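# Push, Pull, Click! Meet the Solenoid

Have you ever heard a door lock go *clunk* all by itself? Or listened to a washing machine click before the water rushes in? There's a good chance you were hearing a solenoid (say it like this: SO-luh-noyd). It's a fantastic little part, and it works with a kind of magnet you can switch on and off!

## What's inside?

Start with a very long piece of thin wire. Wind it around and around a tube, maybe 200 times or even more, and you have a **coil**. In the middle of the coil sits a metal rod called the **plunger**, which can slide in and out.

When electricity runs through the coil, the coil turns into a magnet and tugs on the plunger. Zip! Switch the electricity off and the magnet disappears. Many solenoids have a **spring** too, and the spring pushes the plunger back to where it started. Click, clunk, click, clunk, all day long!

## Who tells it when to move?

A solenoid can't decide anything. Often the signal comes from a **circuit board**, a flat board covered in small parts. Thin metal paths called **traces** carry electricity from one part to the next, like streets in a tiny town. The black squares are **chips**, and they can do things like count, time and switch. The parts shaped like little cans are **capacitors**, and they store up electricity for a moment and let it go again.

Boards don't have to be rectangles, either. They can be round, with bumps and notches around the edge!

## Try it with a grown-up

Wrap 3 feet of thin, coated wire around an iron nail and touch the bare ends to an AA battery for just a second or two (the wire gets warm, so let go quickly). Can your nail pick up a paper clip? You just made an electromagnet, the pulling half of a solenoid! 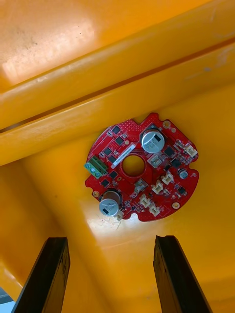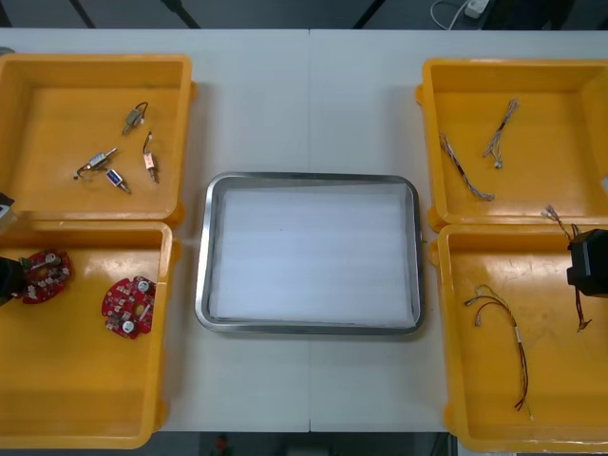
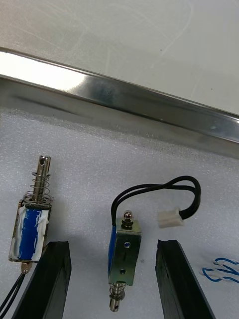
*Last picture: two small solenoids. Find the springs and the blue coils!*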